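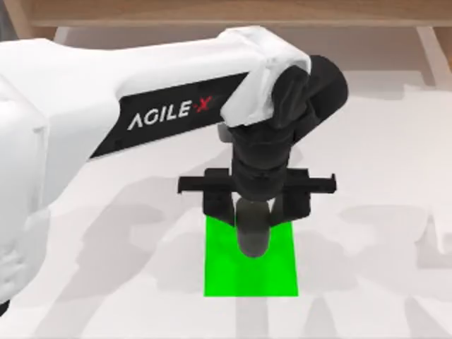 Ragnvald Rønning asked whether the tablet would ship with the August firmware or the one before it, as the product page at Florari listed both. He had read the draft twice and could not tell which build the battery figures came from.

Minutes of the device launch working group, Troltumholm
June 18, 2024
Status: approved with changes to items 2 and 5

1. Firmware version at launch

The question above was taken first. The product lead confirmed that retail units leave the factory with build 7. The August build is delivered over the air during first setup if the device is on Wi-Fi. Units set up without a network stay on build 7 until they are connected.

The battery figures in the draft were measured on build 7. The group agreed that the page will name the build next to each figure. The August build will not be listed as a shipping version.

Action: web team to correct the product page and the printed quick start sheet.

2. Tablet display

Two panel suppliers have been approved. Both panels meet the brightness target, but the factory color profile differs between them. The Horden panel reads slightly warm at low brightness. A correction table is already in the display driver and is selected by panel ID at boot.

A reader of the draft will see one color specification. The group discussed whether to publish two. Decision: publish one, using the lower of the two measured values in every row.

The wording "paper-like" is removed from the display section. No test supports it.

3. Watch: charging and straps

The charging puck for the new watch is not compatible with the previous model. The connector has the same diameter, and the old watch will attach to the new puck by magnet, but it will not charge. Support expects tickets on this. The compatibility table must show the combination as unsupported, and the packaging text needs one line saying the same.

Straps from the previous model do fit. Strap release was tested to 300 cycles with no change in hold. The test plan calls for more cycles before the figure can be quoted in public, so it is left out for now.

Action: support to draft the compatibility table. Packaging to confirm the last date for text changes.

4. Press units

There are 200 press units in total, tablet and watch combined. Allocation by region was circulated before the meeting and was accepted without changes.

Press units carry a review build with logging switched on. Logging has a small effect on standby time. Reviewers will be given a note with the steps to turn it off, and the note must be in the box. On the last launch it was sent by email and several reviews were published with logging still active.

Return of press units is set at 30 days after the embargo lifts. Ó Flaithearta will handle shipping and returns as before.

The embargo time was stated in two time zones in the draft letter, and the two did not match. The letter will give UTC only.

5. Pairing between tablet and watch

Pairing fails on the first attempt when the tablet holds a stored record for an earlier watch under the same account. The second attempt succeeds. The cause is known: the old record is cleared only after the new request has timed out. A fix is in test and is planned for the August build.

It was asked whether the fix could be moved into build 7. Answer: no. Build 7 is closed, and reopening it would require a new radio test pass.

Decision: the setup screen text is changed on the server side so that the user is prompted to try again. The known issue is listed in the release notes with the build in which it is expected to be fixed.

6. Announcement text

The following changes were agreed.

"All-day battery" is replaced by the measured hours with the test conditions in a footnote.

The stylus is described as sold separately in the first paragraph where it appears, and again in the price table.

Storage sizes are given as installed capacity. The free space after setup is stated in the footnote. The current figure was taken on an older build and must be measured again.

Regional prices are held back from the first text. Over half of them are still waiting for tax confirmation.

7. Open items carried forward

Repair parts list for the tablet. The digitizer and the glass are one part and the list shows them as two.

Final name of the watch charging accessory. Two names are in use in the internal documents.

Translation of the safety leaflet.

8. Next meeting

To be called when the storage figure and the packaging date are both available. Comments on these minutes go to the document owner in the usual thread.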